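Prordale workshop notebook, May, entry 204

Morning, before 9. Looked over the pale table from Tindon, the one with the rounded corners. I wrote last week that the surface is "fine", but this was too short a note, so now I write it properly.

The finish is matte and smooth to the hand. I wiped it with a dry cloth only, no polish. Near one side the grain makes long nested arcs, and away from there it is mostly straight and a little streaky. I like the arcs. I looked for scratches with the lamp held low and found one short line, too shallow to feel with the nail. Left it as it is. 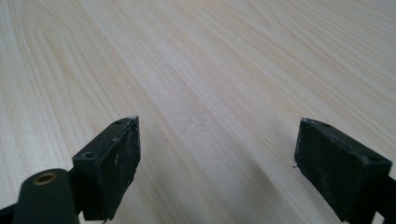
Table surface, arcs of the grain at upper left. A little dust still.

The dust comes back fast. I think it is from the carpet, but I did not check this. Next time I wipe first and look after, and I keep the cloth in drawer 91, with the others.

Moved on to the orange plastic part (job 1102). It stands on the table left of the middle, with its small yellowish tabs low down. The part is boxy but the edges are round, so it is easy to turn it and lose which side was the front. Please put a pencil mark on masking tape, not on the plastic. Aksoy order sheet says 2094 for the spare - I did not find it on the shelf yet. 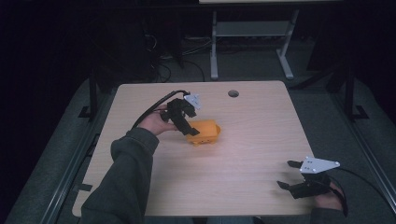 To do

- Ask Plutel if the grommet hole should get a cover. I would prefer one.
- Look again for the spare part, lower shelf also.
- Felt under the table legs? On carpet maybe not needed.
- Tape is almost finished, order two rolls.

Prordale workshop notes - for internal use - Back to top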